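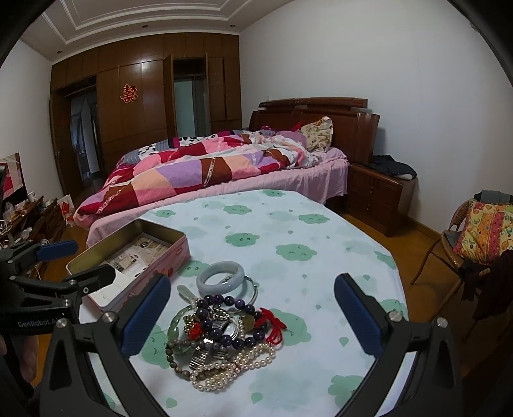

My great-aunt Olga Arancibia died in December and left a will that covered the house, the savings and the car. It did not mention a single piece of jewellery. I've spent the months since sorting that part out with my cousin Catalina. A few people asked how we did it, so I'm writing it down.

First, the legal bit, which is dull. The will had a line leaving "personal chattels" to be shared between the nieces and nephews. In our family that means five people, in three countries. It didn't say how to share them. Ours was an English will, so check your own.

Olga never wore much herself. She bought from market stalls, she was given things, and she took in what her sisters left behind. None of it was labelled. There were two old receipts in a kitchen drawer, both from a shop in Prikbridge that closed years ago. One was for a watch repair.

We did the first sort at Catalina's. The rule was that nothing got claimed on the first day. People could say "I remember that" but not "I'd like that". It was harder than it sounds and my brother broke the rule before lunch.

Things we needed: small zip bags, sticky labels, a notebook, a lamp you can move about, a soft cloth, a magnifier, and a pin for getting chains apart. Baby oil helps with knots in fine chain. Put a drop on the knot, lay it flat on something smooth and work it loose with the pin. Don't pull. The worst one took me most of an evening.

Do not use the oil near pearls or anything strung on thread. I was told this after I'd already done it once. The string had to be replaced.

Every piece got a number, a bag and a line in the notebook. Catalina wrote the lines and I did the bags. "Brooch, leaf, pin bent." "Ring, small, worn inside." We kept to what we could see and left out guesses about gold or silver. If you write "gold" on a label, everyone believes it from then on.

Then we sent the list round with photos and asked for memories. That was the best part of the whole business. An aunt I hadn't spoken to in ages rang me up and talked for an hour about a pair of earrings she'd lent Olga for a wedding and never had back. They went straight to her. No one argued.

Valuing. We used a small firm called Hudness, who do probate work. You can pay for a written valuation of each item or a quick look through the lot first. Take the quick look. He put most of it to one side as costume, kept 14 pieces back, and only those went on the written report.

He was polite about the costume pile. He did say people often pay to have every piece written up and end up with a bill bigger than the pile is worth.

For the tax side you need the open market value at the date of death, meaning what it would have sold for. An insurance figure is the cost of replacing it new, and it will be a lot higher. Olga had an old insurance schedule and one of the cousins had been doing sums from that. It caused a bad week. Get the right kind of valuation and send it to everyone on the same day.

The sharing out. We looked at three ways of doing it. Drawing lots was quick but felt cold. Selling everything and splitting the money was fair but no one wanted it. We went with taking turns, one pick each, and then the order reversed for the next round so that whoever picked last went first.

Two of us were on video call, so Catalina held each piece up when asked. The delay on the line to Santiago meant a lot of talking over each other. If I did it again I'd have everyone send in a ranked list beforehand and let one person read out the results.

We agreed beforehand that if someone's share came out worth a good deal more than the rest, they'd make it up out of their part of the savings. It came to a small sum for one person and she paid it without any fuss. Put that in writing before the first pick. An email everyone replies to is enough.

Swaps were allowed for 30 days after. There were a few. I gave up a bracelet I'd picked in a panic and got back a ring with a chip in it that I remember from when I was small. It's worth nothing much. I wear it on my right hand.

Repairs. I took two things to Ojeda, a bench jeweller who works above a shoe shop. She fixed a clasp while I waited. The second job was a brooch with a loose stone and she told me to leave it alone unless I meant to wear it, as the setting was thin and might not stand being pushed about. I left it alone.

She also showed me how to store things, and I'd been doing it wrong all my life. Keep chains done up, one to a bag. Hard stones shouldn't sit loose with soft ones, they scratch. Pearls want a cloth pouch and some air, so no plastic. Silver goes dull slower if it's kept closed up with an anti-tarnish strip.

Cleaning: warm water, a little washing-up liquid, a soft toothbrush, and put the plug in. That's fine for plain gold and most plain silver. It is not fine for pearls, opals, turquoise, anything glued, or anything you're not sure about. For those a dry soft cloth will do.

What was left after the sharing out was nearly all costume. The younger children had first go at it, then the rest was posted to a charity that takes odd earrings and broken chains. We kept out a bag of beads for Catalina's neighbour, who makes things.

A few pieces we couldn't place at all. There was a locket with the initials G.I. and no photo inside. We have no G.I. in the family that any of us can find. Catalina wondered if it came from Gima, the village where Olga taught before she moved here, and has written to a woman who still lives there. No reply yet – I'll add to this if one comes.

The whole thing cost us £100 in postage and bags, plus the valuation, which came out of the estate. Insured post abroad was the biggest part. Check the limit first, as some services won't cover jewellery at any price and you only find out in the small print.

If you own jewellery and are reading this, please write a list. It doesn't have to be a legal document. Photograph each thing, say where it came from and who you'd like to have it, and put the sheet with your will. You can change it whenever you like. Ask a solicitor how to word the will so that the list is taken into account.

Mine took one evening. I've got 22 things on it, counting the watch. For most of them all I could put was "bought it, liked it", and that's still more than Olga left us.

Someone has asked about wedding rings. Olga's was buried with her. She'd told the nurse, who told us, and it wasn't written down anywhere either. If you have a wish about that, tell two people.

Another question, about whether the five of us are still speaking. Yes. My brother is hosting in the summer and has asked everyone to bring whatever they picked, so Catalina can finish the notebook with who has what.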